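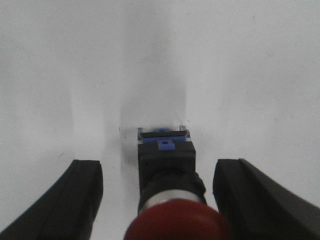
Sergate opens sorting room for used switches and buttons in Eluvville

The repair company Sergate has opened a room in Eluvville where used electrical parts are sorted and prepared for a second life. The work started in February with push-button switches, which the company receives in large numbers when old control panels are taken out of workshops, lifts and packing lines.

Until now most of these parts went to scrap together with the panel. According to Sergate, 1124 buttons and switches have already passed through the new room, and the plan is to reach 4000 before the end of the year.

"A push button is a small thing, but it is made to be pressed for many years," said Bok-nam Joo, who is responsible for the room. "When a factory changes its panel, the button is often still good. It was going into the skip only for the reason that the panel was going."

The parts arrive mixed, with screws, pieces of cable and labels still on them. They are first divided by type and by colour of the cap. Red ones are kept apart from the beginning, as many of them come from stop functions on machines. Sergate does not sell these for use in safety circuits again. They are offered to schools and training centres, where students can open them and learn how the contacts are built.

The other switches are cleaned and then tested with a simple meter. A switch which does not pass is taken apart, and the metal and the plastic go to separate recycling. Those which pass get a paper tag with the date of the test and a guarantee of 12 months.

The room itself has been arranged with modest means. Crates, bins and trays make up most of the equipment, and a part of them came from the old Sergate store, which was closed last year. Larger crates can be stacked when the tables are needed for other work, and shallow trays are used for the small pieces. 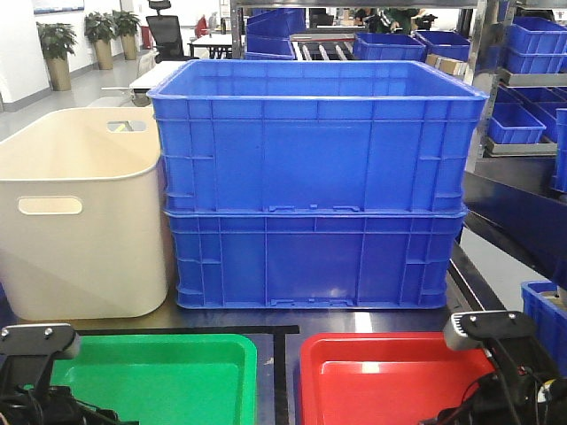
Stacked crates, a cream bin and two trays at the Sergate sorting room in Eluvville.

Tirta Purba, who buys spare parts for the bottling company Tremis, visited the room during the first weeks. Tremis has machines for which new buttons are difficult to find, and in some cases the whole panel must be changed when one button breaks.

"We had to wait 3 months for one part last winter," Purba said. "If I can get a tested one from a town nearby, the machine is running again the next morning. The price is also important for us, but the waiting time is the bigger problem."

Tremis has agreed to send its own old panels to Eluvville. The training centre Do, in the same street, will receive the first boxes of switches for its evening course in basic electrics. The course leader has asked for parts of different age, so that the students can compare older and newer models.

Sergate says that relays and indicator lamps will be accepted later in the year, when more shelf space is ready. Fuses and batteries are not accepted. Companies and private persons can bring switches to the room between 9 am and noon. Parts should be disconnected from the panel and free from oil, and larger deliveries should be announced by telephone one day before.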